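How I Finally Got on Top of Crumbs, Wrappers and the Snack Drawer

Posted Feb 19, 2026 in Kitchen

We are a snacking household. I've made my peace with that! What I hadn't made my peace with was the state of things after a movie night, or the half bag of chips that went soft at the back of the cupboard while somebody opened a new one right in front of it. So I spent most of the winter fiddling with how we store, open and clear up snacks, and this page is what stuck.

First, the soft chips. If a bag has been open a day or two and the chips have gone bendy, spread them in one layer on a baking sheet and give them 5 minutes in a 300 degree oven. Let them cool all the way on the sheet before you decide it didn't work. They crisp up as they cool, and I threw out a perfectly good batch of tortilla chips once by tasting too early. Popcorn comes back the same way. Cheese puffs, in my experience, do not, so just eat those the day you open them (what a hardship).

For closing bags I've tried everything. Clothespins are fine and you probably own some already. Binder clips hold better but they scratch my shelf paper. If you have no clip at all, fold the two top corners in toward the middle so you get a point, roll the point down 4 times, then tuck your thumbs under the folded corners and flip them up over the roll. It holds well enough to toss the bag across the kitchen, and yes, I checked.

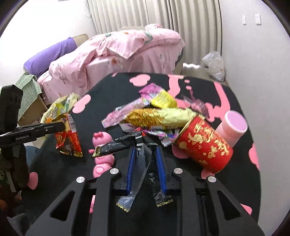
Crumbs in the creases of a table are another story. I used to go straight in with a wet cloth and all I ever did was make paste. Dry first, always. A cheap pastry brush (a clean, dry one you keep just for this) gets into seams and along edges, and then you can wipe. For greasy fingerprints on a dark surface, a drop of dish soap in a bowl of warm water, wring the cloth out really hard, then go over it right away with a dry tea towel. The streaks on dark tables are mostly leftover soap, so if yours looks cloudy, use less than you think and do a second pass with plain water.

Melted chocolate: leave it alone until it sets! Put a bag of ice on it if you're impatient, then lift it off with an old plastic card. My neighbor Wagner Queiroz swears by a guitar pick for this and I have to admit it's better in corners.

Now the drawer. Ours was a deep one where everything stood on top of everything else, and the stuff on the bottom was basically archaeology. I took the whole lot out, wiped it down, and put in two shoebox lids to split it up. Opened things go in front, unopened things go behind. That's it, that's the system. When Forough Mazandarani came to stay in July she put the groceries away without asking me a single question, and I nearly cried.

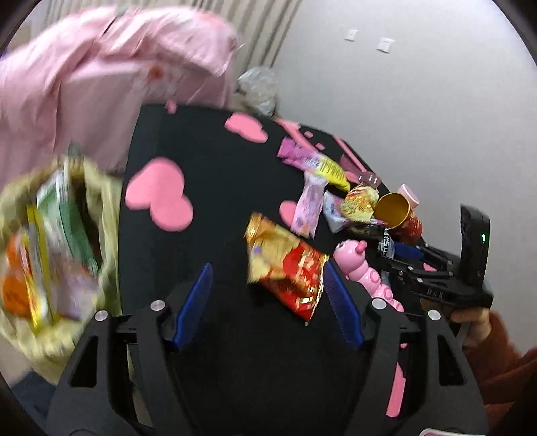 A few people have written in to ask about empty wrappers. Most of the shiny, crinkly kind can't go in our curbside recycling here in Dralside, but rules are different all over, so look yours up. What I do is flatten each one, fold it into a strip and tie it in a loose knot. Knotted wrappers stay put in the trash and don't float out when you open the lid. I also keep a small lidded tub on the counter on movie nights, because if the trash is in another room my family will stuff wrappers down the side of the couch. I have found 13 in there in one go.

Oh, and sticky couch crumbs: sprinkle baking soda, leave it while you have a coffee, then vacuum with the narrow nozzle. Try it on a hidden spot first if your fabric is dark.

Last one, for lunch boxes. Buy the big bag and portion it into little jars on shopping day, before it goes into the cupboard. If I put it off until the evening, half of it has vanished. Ours are old jam jars with the labels soaked off in hot water and rubbed with cooking oil to shift the glue.

Next time I'll be doing the freezer, so send me your freezer questions. I've got one bag of peas in there that I'm a little afraid of.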